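Household Storage and Tidying Habits in Shared Student Housing

Project report, Department of Home and Consumer Studies, Vastthorpe
Project group: Nele Sperling, Ok-hee Geum, Sang-wook Ham
Advisor: Eduardo Caldeira

1. Purpose
This project examined how residents of the Plusgate halls store small tools and cables in shared rooms. Earlier coursework dealt only with kitchens.

2. Method
A questionnaire was sent to 300 residents in October and 100 replies were received. The group then visited 4 shared apartments, with the consent of all residents.

3. Results
Of those who replied, 37 had no fixed place for tools, tape or extension cords. Closed drawers were the most common choice among the rest. Residents who used open storage reported less time spent searching - but more complaints about appearance.

4. Discussion
Wall space was seldom used. A shallow mesh basket mounted at a reachable height keeps items such as a tape measure or a power strip in view.

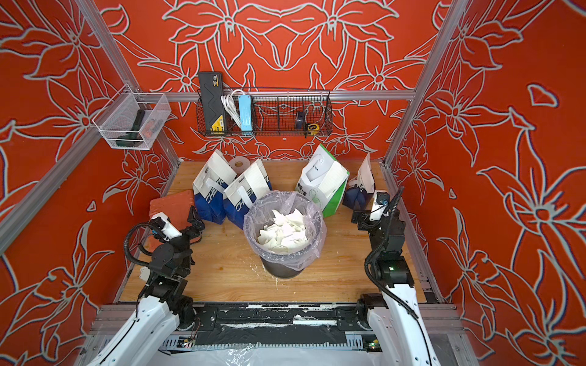 The housing office does not permit drilling, and this limits the choice of fittings. Residents on short leases were also unwilling to pay for storage they could not take with them. Further work should include the Gratberg building, where the rules differ.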